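Categories: Student Projects > Robotics Club > Folding and Soft Objects

Both hands reach the hem but the fold is never straight – what to change?

Poppy Gosling
Apr 1, 2018

Hello everyone. I am helping in the robotics club of our college in Skorham and English is my second language, so please ask if something is unclear.

Our project for this term is to fold a T-shirt with a two-armed robot. The plan is simple. The two hands take the lower corners of the shirt, lift them together and bring them up to the shoulders. After this we want to fold the sleeves, but we did not arrive there yet. We teach the movement by hand, save the positions and play them again.

The trouble is in the first step. In 15 tries we got 3 folds which I would call good. In the others one hand lifts a piece of the hem and the second one lifts nothing, or it pulls the shirt to the side and the whole thing turns on the table. We already made the movement slower and it did not help much.

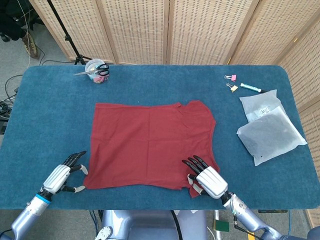

Hands at the two lower corners, before the lift. The hem is not straight and a small flap hangs down at the lower right.

The table is covered with felt. One member says the felt is the problem and we should work on a bare table. Another says we must always iron the shirt first. I would like to know what other clubs do before we change everything, as our club meets only two hours each time. We have to show the project to the parents in September, and I would be happy if it folds at least one shirt in front of them.

Thank you in advance for any help.

Woltance

Iron the shirt. We had the same and it was wrinkles.

Ziółkowski

I would keep the felt. On a smooth table the shirt slides when the first finger touches it, and then your saved positions are wrong before the fold has started. We tried both with our students and went back to cloth after one afternoon.

I think your trouble is the flap at the right corner. If you play saved positions, the robot does not know where the hem is. It goes to the place where the hem was on the day you taught it. If a piece of cloth hangs lower than the rest, the fingers can close on this piece only, and the real corner stays on the table. From above it looks as if the hand has the shirt, but it has only the flap.

What I would do:

Put small marks on the felt with tailor's chalk, for the two lower corners and the two shoulders. Lay the shirt to these marks every time, and smooth the hem with your palm from the middle to the outside.

Teach the hands to come in a little further from the hem than you think is necessary. We use 25 mm. With less than this our fingers often slipped off.

Close both hands and wait two seconds before the lift. Then lift only a little and stop. If one corner stays down you can see it at once, and you do not lose the whole try.

Also make sure that both arms start to lift at the same moment. Ours did not, because one student had saved an extra position for the left arm and forgot it. The shirt turned exactly as you describe – we looked for the reason in the cloth for a long time.

Ironing is not bad, but a T-shirt from the drawer should also work if it lies flat.

Carville

I agree with the answer before me about the marks. I only add that you should use the same shirt until the first fold works well. We changed shirts too early, a thin one and then a thick one, and we could not compare anything. Write down for each try which hand missed. If it is nearly always the right one, you have your answer. Good luck with the parents!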